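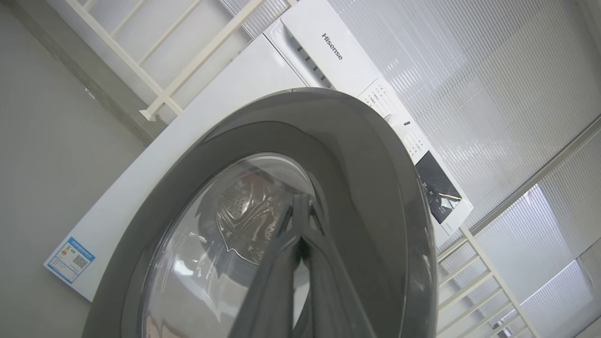 Fig. 1. Front-loading washer, door and drum.

Textile Care, Unit 9: Water, Soil and Detergent
Instructor: Nandi Jacobs

Reading for this unit: handout pages 51 to 57.

Soil on clothing falls into two main groups. Water-soluble soil, such as salt from sweat or sugar from drinks, dissolves during the wash with little help. Oily soil, such as body oil or butter, needs a surfactant. One end of a surfactant molecule is drawn to water and the other to oil. The molecules surround small drops of oil and hold them in the water until it drains.

Hard water contains calcium and magnesium. Both combine with soap and leave a gray film on fabric. Most modern detergents include a builder to tie up these minerals.

Enzymes work on specific stains. Protease breaks down protein (blood, egg, grass). Amylase breaks down starch. Wool and silk are protein fibers, so do not use protease on them. For everyday cottons with light soil, 30 °C is enough. 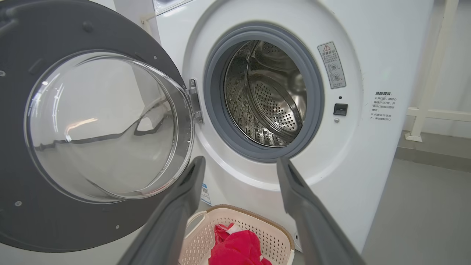 Why does a front loader need a low-suds detergent?
It uses less water and cleans by lifting and dropping the clothes. Too much foam cushions the fall and is hard to rinse out.

Terms to know: surfactant, builder, enzyme, hard water, redeposition.

Lab sheets on stain removal go to Marisa Sala by 2019-02-15. Write your section number at the top.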